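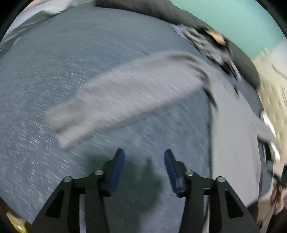 *Dedos negros articulados, con las puntas en azul oscuro.*

## Cambio de la junta de puerta en un horno Asudetti

28 de junio de 2022

El horno es un Asudetti empotrable, puerta abatible de doble cristal, frente de 593 mm de ancho. Lo tengo desde que entré en el piso y hasta ahora solo le había cambiado la bombilla. En diciembre empezó a tardar más en alcanzar la consigna y el tirador quemaba en la esquina superior derecha. La resistencia inferior daba continuidad y un valor normal, la superior también. Quedaba la junta.

La original es de silicona con alma de fibra, perfil hueco y ganchos metálicos en las esquinas. La mía estaba aplastada en el tramo superior y tenía una grieta en la esquina, justo por donde se notaba el calor.

### Referencia de la pieza

La placa de características está en el canto izquierdo del marco y solo se lee con la puerta abierta. En mi caso el sufijo de la referencia estaba medio borrado, lo cual es un problema, porque hay dos variantes de la misma junta:

- Cuatro lados, ganchos en las cuatro esquinas. Hornos con guía telescópica.
- Tres lados, abierta por abajo. Hornos con guía fija.

Para salir de dudas basta con mirar los agujeros del marco. Si hay dos abajo, es la de cuatro lados. El mío tiene los cuatro agujeros, aunque las guías son fijas — supongo que el fabricante aprovechó el mismo marco para toda la serie — y la junta que llevaba puesta era la cerrada. Así que pedí esa.

Hay tres opciones de compra. El recambio oficial lo sirve Doltcombe, con plazo largo y un precio que no voy a pagar por un metro y pico de silicona. Toprak vende perfil a metros con ganchos sueltos, que obliga a cortar y pegar la unión. Narum tiene la junta ya cerrada, compatible, con temperatura de trabajo declarada de 290 °C. Compré la de Narum. El horno llega a menos que eso incluso en la posición de grill, con lo que queda margen.

Medida antes de pedir: se toma entre centros de agujeros, en horizontal y en vertical. No sirve medir la junta vieja, que después de años de calor ha encogido o se ha estirado según el tramo.

### Desmontaje

1. Cortar la corriente en el cuadro.
2. Abrir la puerta del todo y levantar las dos pestañas de las bisagras.
3. Cerrar hasta que haga tope y tirar hacia arriba. Pesa más de lo que parece.
4. Soltar los ganchos de la junta empujando cada uno hacia el centro de la cavidad.

El de abajo a la izquierda no salió. Estaba pegado con grasa carbonizada y acabé sacándolo con unos alicates de punta fina, después de ablandar la costra con desengrasante. El esmalte no sufrió daños, pero conviene no hacer palanca contra él.

### Limpieza del asiento

Esta es la parte larga. La ranura perimetral acumula un residuo negro que impide que la junta apoye plana. Desengrasante, espátula de plástico y paciencia: 40 minutos. No usé estropajo metálico ni limpiahornos cáustico, que se mete detrás del marco y luego huele durante varios usos.

### Montaje

La junta tiene cara. El labio fino mira hacia fuera y el lado plano apoya en el marco. La unión vulcanizada va abajo, en el centro. Se enganchan primero las dos esquinas superiores, luego las inferiores, y después se reparte la holgura con los dedos hacia los tramos rectos. La de Narum venía doblada en la bolsa y uno de los lados conservaba la marca; la dejé estirada una noche sobre la encimera y desapareció casi del todo.

La puerta se vuelve a colgar en orden inverso. Hay que comprobar que las dos muescas de las bisagras asientan antes de bajar las pestañas — si una queda fuera, la puerta cierra torcida y la junta nueva se muerde en una semana.

### Comprobación

Prueba del papel: una tira entre junta y puerta, cerrar y tirar. Con la junta vieja la tira salía sin resistencia en la esquina derecha. Con la nueva hay que tirar con la misma fuerza en todo el perímetro, salvo en el centro del lado inferior, donde va algo más floja.

Después, horno vacío a 200 °C con termómetro independiente en la rejilla central. El piloto se apaga antes de lo que venía haciendo y el tirador se puede agarrar sin trapo. Huele un poco a silicona en el primer calentamiento. En el segundo ya no.

Pendiente: el cristal interior tiene una mancha entre las dos hojas y para llegar a ella hay que abrir la puerta por el perfil superior. Dos de los tornillos están redondeados. Cuando consiga sacarlos pondré las medidas de los nuevos.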